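Print this section
E-mail this section

4. The Open Day Demonstration

4.1 Purpose and arrangement

The open day was held in December at the Rolloncombe site, as part of the Mavodau project on robot handling of everyday objects. Its purpose was to find out how members of the general public judge the work of a robot arm when they stand close to it and see it carry out ordinary household tasks. Earlier studies in the project had relied on recorded video shown to paid participants. The project partners at Pană and Wetov had both raised the concern that video hides a good deal of what visitors notice in person, such as the sound of the motors and the length of the pauses between movements.

Visitors were admitted in small groups, and each group stayed for one complete session. A session consisted of 4 tasks, presented in a fixed order, followed by a period for open discussion. Groups were told at the start that the demonstration was part of a research study and that their remarks would be written down without names. Visitors who preferred to watch without being recorded were free to do so – their remarks are not used in this paper.

4.2 Setting and objects

The demonstration table was set with a mixture of household and office objects. A uniform set of test blocks would have made the tasks easier to compare with published results, but it would have told visitors little about how such a system might behave in a kitchen or at a desk. The objects therefore differed in size, shape and stiffness, and they were placed close enough together that the path to one object could be partly blocked by another. Figure 3 shows the table and the equipment.

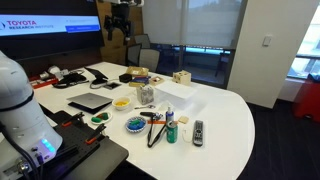
Figure 3. Demonstration table with a robot arm in the foreground and a second gripper above the far end. Objects include toy food on a small plate, a silver spoon, black tongs, a spray bottle and a computer mouse.

The choice of objects also affected what visitors expected. In the discussion period, many visitors assumed that large items would be the hardest to handle. Project staff had ranked the same items before the open day and had placed thin, flat objects at the top of the list. A spoon lying flat on a table offers very little for a gripper to close on, and a small error in height may cause the fingers to press against the tabletop. Boxes are larger, but their sides are easier to grasp. This difference between visitor and staff expectations was one of the clearest findings of the day.

4.3 Procedure

Each task was announced aloud before it began. The operator then started the task and did not speak again until it had ended or been stopped. If a grasp failed, the system was allowed 2 further attempts before the operator stepped in. Visitors were not told this limit in advance. The objects were returned to their starting positions between sessions with the help of a printed layout.

Remarks were collected in two ways. An observer took notes during the tasks, and visitors completed a short card before leaving. The card asked which task had seemed most difficult, whether any movement had been surprising, and whether the visitor would be comfortable working at the same table. In all, almost 1809 separate remarks were entered from the notes and cards.

4.4 Observations

Visitors paid close attention to hesitation. When the arm stopped above an object before moving down, many described it as "thinking" or "unsure," although the pause was the same length in every session. Some found the pause reassuring. Others took it as a sign of a fault and looked to the operator for an explanation.

Failed grasps did not lower visitor ratings as much as had been expected. A failure followed by a second attempt was often described in warmer terms than a success at the first attempt – a result that the video studies had not shown. The project intends to examine this point again at Wetov, using the same card and a shorter set of tasks.

Print this section
E-mail this section

Reader comments (3)

Was the order of the tasks ever changed? A fixed order makes it hard to separate difficulty from tiredness on the part of the visitors.

I attended one of the sessions. The silence of the operator was noticeable, and our group began to whisper.

Please consider publishing the wording of the visitor card. We would like to use it at our own open day.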